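Lindsay Street Corner – Road Surface Gallery

Posted 7 May 2025

Dustport resident group page, streets and sidewalks section

This page covers the stretch of Lindsay Street between the Gralteo depot and the corner by the old wall, 662 feet in all. The street is on the city's resurfacing list, and a few residents asked for a page that puts its condition on record before any work starts. Notes on drainage and parking are included where they matter. Reports that came in without a location have been left out.

Background

Lindsay Street was last repaved in one piece 8 years ago. After that it was patched three times, mostly after utility work. The patches were done by Bamuvex under the city's small repairs contract, and they were never meant to last as long as a full new surface. The street carries local traffic and the delivery trucks going to the depot. Trucks swing wide at the corner, and the turning puts more stress on the top layer than straight driving does.

What to look for

Three kinds of wear come up again and again in the reports we get. The first is raveling, where the binder wears off and the stone in the mix starts to show. The second is cracking. A single thin crack is cheap to seal and should be sealed early, before water gets under it. The third is damage at the curb – chips, gaps and spots where weeds have taken hold.

Raveling matters most to people on bikes. Loose stone on a turn is easy to miss, and it collects where car tires don't sweep it away. If you ride through the corner, slow down before the turn and keep off the rough part.

The corner

The top layer has worn away over a wide patch at the corner, and loose light and dark stone is showing. A thin crack runs diagonally across the pavement next to it.

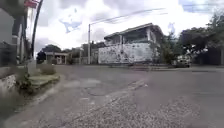 The city's list has the whole corner down for milling and a new top layer, and the curb stays as it is. The small planted triangle also stays. Parks mows it, so reports about grass and weeds there should go to them and not to the street department.

Sending in reports

We have 115 reports on file for Dustport streets so far. To add one, send the nearest cross street, the side of the road and a short note on the problem. Photos can be up to 3 per report. Daylight works best, and please stay on the sidewalk when you take them.

Next gallery: Lindsay Street, depot end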